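January, up at 4

Could not sleep, so I went back to the minute book from the synagogue in Zerouali.
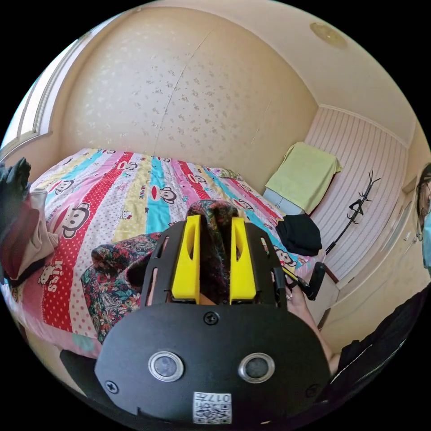
*Paisley and flowers, in green, red, blue and cream.*

The book runs to 69 pages and I have 12 left to type. Most of it is dues, coal and who would drive out to meet the visiting rabbi. The congregation had no rabbi of its own after the first few years. One came by train for the High Holidays and stayed over the dry goods store, Hesico, which belonged to the president of the congregation. The store sold work shirts and seed on credit, and the back room held services until the building on the corner was paid for.

Tonight I got to the merger with Daltutano. I had always heard the two towns joined up without any fuss. The minutes say otherwise. They argued through 4 meetings over where the Torah scrolls should go, and 2 families quit and drove to the city from then on. My grandmother's family stayed. She never spoke of it, and I don't know if she was old enough to follow what was going on.

The secretary's handwriting gets bad toward the end. There is a word on the last page I did that could be "lease" or "leave." I marked it and moved on.

I need to write to the library in Huvumari about the cemetery list. They have the plot map and I have the names, and the two ought to be in one place. Also ask if they want the store ledger. It is taking up a whole shelf of the hall closet.

Back to bed at 6. Snow on the car when I looked out.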